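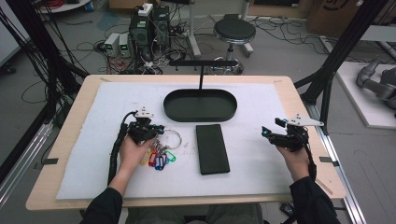

4. Recording a demonstration with the hand-held grippers

Each recording in the Gruvia kit is one complete run of one task, from the start position back to the start position. The operator sits at the table, holds a gripper in each hand and does the work at a normal hand speed while the software stores the path of both grippers. For the key-and-tray task used in this section you need a key ring with colored tags, the flat black case, the oval tray and the T-shaped stand with hooks, set out on and around the white mat so that the operator can reach all of them without getting up. The same steps apply to any other tabletop task in your Zanar task list.

Read Section 3 (Calibration) first. If the grippers have not been calibrated since they were last unplugged, do that before going on.

4.1 Preparing the table

1. Lay the mat flat and tape down any corner that lifts.

2. Put the tray behind the case as seen from the operator's seat, and the stand behind the tray. The bar of the stand should run left to right.

3. Place the key ring on the left side of the mat. Spread the tags out so they are not stacked on top of each other.

4. Remove anything that is not part of the task. Cups, phones and pens left on the mat will end up in the training data.

5. Sit down and reach for each object with both grippers. If you have to lean forward to touch the stand, move the stool or the stand until you don't.

Note: Exact placement is not needed. Small changes between runs are useful, and from the second session on you should shift the objects a little each time. See 4.5.

4.2 Holding the grippers

1. Pick up the left gripper first, then the right. They are not interchangeable. The software expects each one on its own side and will mirror the motion if they are swapped.

2. Let each cable run down along the forearm or wrist. It must not cross the mat or pass between the fingertips.

3. Open and close both grippers fully, twice. The two bars on the Plusness screen should move from 0 to 100. If a bar stops short, go back to Section 3.4.

4. Keep the white brackets clear of your sleeves. Push loose sleeves up or wear something fitted.

CAUTION: Do not pull on a cable to get more reach. Stand up, free the cable on the floor side and sit down again. A strained connector can drop out in the middle of a run without showing an error.

CAUTION: Keep your own fingers off the objects. Anything moved by a bare finger is a movement the robot has no way to copy.

4.3 Recording a run

1. Hold both grippers still above the near edge of the mat with the fingertips open. This is the start position.

2. Press the foot pedal once. Wait for the tone.

3. Take the key ring with the left gripper. Grip the metal ring and leave the tags alone – they bend, and the grip is different every time.

4. Steady the case with the right gripper if the task card calls for it. Otherwise keep the right gripper open and out of the way.

5. Carry the ring to the place named on the task card (hook, case or tray) and let go.

6. Return both grippers to the start position.

7. Press the pedal again. The run is saved under the task name and the next free number.

Move steadily. If you pause for more than 5 seconds the software marks the run as idle and it has to be checked by hand.

4.4 When a run goes wrong

A slip that you recover from is worth keeping. If the ring drops onto the mat and you can pick it up again with the gripper, do so and finish the run.

Discard the run (hold the pedal down until you hear two tones) if:

– an object falls off the table
– you touched an object with your hand
– the cable moved an object
– you did the steps in a different order from the card

Do not stop recording and start again halfway through a task. Two half runs cannot be joined later.

4.5 Session length and variation

Plan on 100 saved runs per task card. Change the position of the key ring after every run and the position of the tray and stand after every 5. Turn the case a little now and then.

Take a break when your wrists get tired. Tired operators let the gripper tips drop, and it shows in the data. In our April test set, Chin-lung Yu and Kausar Kazmi shared one task between them and kept 78 of their first 100 runs. Most of the rejected ones came from the end of a long sitting.

4.6 Ending the session

1. Put both grippers back in their holders with the tips closed.

2. Select Close Session in Plusness and wait for the upload bar to finish. Do not switch off the computer before then.

3. Enter your name and the task card number in the log, with a line on anything unusual.

To play the recordings back on the arm, continue with Section 5.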